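Skostcombe's repair evenings are coming back in March, and by the sound of it they will be bigger than ever. The first one starts at 6.30 pm in the old reading room on Narkell Lane, and anyone with a wobbly lamp, a torn coat or a toaster that has given up the ghost is very welcome to bring it along (two items each, please, so that everyone gets a turn).

Last year's evenings drew roughly 160 people over the season, a good many of whom came for the mending and stayed for the cake, and quite right too! The Skirkusham bus now stops at the end of the lane until late, so there should be more faces from down the valley this time. 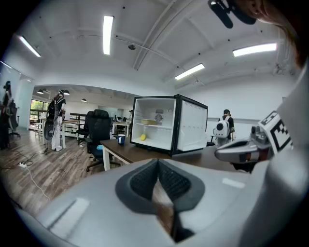

## What's new this year

There will be 16 tables in place of last year's dozen, with a corner set aside for sewing and another for clocks and radios, which proved so popular in the autumn that the queue went out past the coat pegs. Baudry Hardware is giving thread, fuses and glue, and has kindly offered to sharpen garden shears for the price of a donation.

Children are welcome as long as they have a grown-up with them, and there will be a button-sorting table to keep small hands busy while the kettle boils.
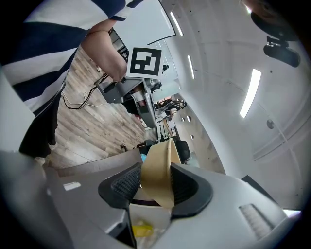

*A folded beige strip, and navy and white stripes close by.*

Entry is free, and tea and a slice of something cost £5 for a family. Larger items such as chairs and bicycles should be booked in first at the library desk in Skostcombe, where there is also a list for anybody who would like to lend a hand with the mending.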